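Bivell Duo – poste de manipulation à deux bras pour l'atelier et les travaux ménagers
Référence 306 – Fabricant : Bivell – Distribution et essais : Danzer, Ciltville

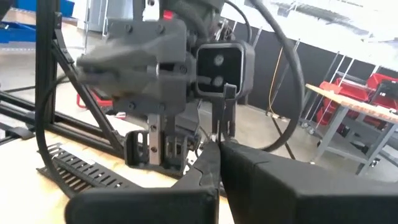
Le Bivell Duo est un poste de travail à deux bras, prévu pour les petites tâches répétées que l'on fait encore à la main : trier des pièces, vider un bac, plier un torchon, ranger des couverts. Nous le vendons depuis deux ans et la question des clients reste toujours la même : est-ce que la machine sait déjà faire ce travail toute seule ? Nous essayons de répondre sur cette page, tâche par tâche. Les deux bras travaillent très près l'un de l'autre, les doigts d'une pince peuvent venir jusque entre les doigts de l'autre, et c'est dans cette zone que se joue presque toute la difficulté. Le module de caméra à deux objectifs superposés, fixé sur le côté de la pince, regarde vers l'endroit de la prise. Il faut aussi laisser aux câbles noirs une boucle assez large, car un câble trop tendu limite la rotation du poignet.

Ce que le poste fait aujourd'hui

Les résultats suivants viennent de notre salle d'essai à Ciltville. Nous avons fait 1 747 essais au total, sur des objets que nos clients nous ont envoyés ou que nous avons achetés dans le commerce. Un essai est compté réussi seulement si personne n'a touché l'objet ni le bras entre le début et la fin.

Tri de pièces rigides dans des bacs : fiable. Le poste peut tourner sans surveillance directe, avec un contrôle à la fin de chaque série.
Vissage à la main de bouchons et couvercles : fiable si le diamètre est connu d'avance. Avec des diamètres mélangés, il faut prévoir des reprises.
Passage d'un objet d'une pince à l'autre : bon avec les objets rigides, moyen avec les sachets souples.
Pliage de torchons et serviettes : possible, mais lent. Le premier pli est en général correct, le deuxième demande parfois une correction.
Chargement d'un lave-vaisselle : assiettes oui, verres avec prudence, couverts non. Les couverts se chevauchent et la pince en prend deux à la fois.
Nettoyage d'un plan de travail : le geste est acquis, mais le poste ne sait pas juger si la surface est propre.
Repassage : non. Nous ne le proposons pas et nous refusons les commandes qui sont faites dans ce but.

Pour un ménage privé, notre avis est donc réservé. Le prix, la place nécessaire et la présence obligatoire d'une personne formée ne correspondent pas encore à une cuisine d'appartement. Pour une blanchisserie, un atelier de conditionnement ou une cuisine collective, le calcul peut déjà être intéressant, surtout si les objets changent peu au cours de la journée.

Caractéristiques

Nombre de bras : 2
Montage : sur châssis en profilés ou sur table existante
Doigts de pince : interchangeables, plats ou étroits
Caméra : module à deux objectifs, réglable en hauteur
Masse du poste complet, sans table : 226 kg
Commande : armoire séparée, à placer à portée de vue de l'opérateur
Arrêt d'urgence : un sur le châssis, un sur l'armoire
Langues de l'interface : français, allemand, anglais

La masse indiquée comprend le châssis standard. Avec le châssis renforcé Heditberg, merci de nous demander la fiche séparée, car les points de fixation au sol ne sont pas les mêmes.

Installation

Il faut compter environ deux jours entre l'arrivée des caisses et le premier cycle. Le sol doit être plat et dur. Nous déconseillons les planchers flottants et les revêtements en mousse, le bras perd de la précision quand le châssis bouge. Une table en bois convient, à condition qu'elle soit vissée et qu'elle ne brille pas. Les surfaces vernies donnent des reflets, et la caméra se trompe alors sur la hauteur de l'objet. Pour la même raison, évitez de placer le poste face à une fenêtre sans store.

Les bacs de rangement peuvent rester près du poste, mais pas dans le volume de travail. Nous livrons un gabarit en carton pour marquer cette limite sur le sol.

Ce qui est livré

Deux bras avec pinces montées
Deux modules de caméra
Un jeu de doigts plats et un jeu de doigts étroits
Armoire de commande et câbles
Gabarit de zone de travail
Notice en français et cahier de contrôle

La table, les bacs et les capots de protection ne sont pas compris. Les capots sont obligatoires si des personnes passent derrière le poste pendant le travail.

Entretien

Contrôlez le serrage des vis de la pince chaque semaine. Les doigts s'usent par l'intérieur et cette usure se voit mal : passez l'ongle sur la face de prise, s'il accroche, changez le jeu complet. Nettoyez les objectifs avec un chiffon sec, jamais avec un solvant. Les câbles se changent par paire – un câble neuf à côté d'un vieux câble n'a pas la même souplesse et le réglage des deux bras devient pénible.

Essai avec vos objets

Avant toute commande, nous demandons un essai. Envoyez à Danzer une caisse avec les objets réels, y compris ceux qui sont abîmés ou mal formés, et une description courte du geste souhaité. Vous recevez un relevé des prises réussies et des prises manquées, avec notre avis. Si le travail n'est pas faisable, nous l'écrivons dans le relevé et l'essai n'est pas facturé.

Disponibilité : sur commande. Pièces d'usure en stock à Ciltville.
Fiche mise à jour le 2022-07-14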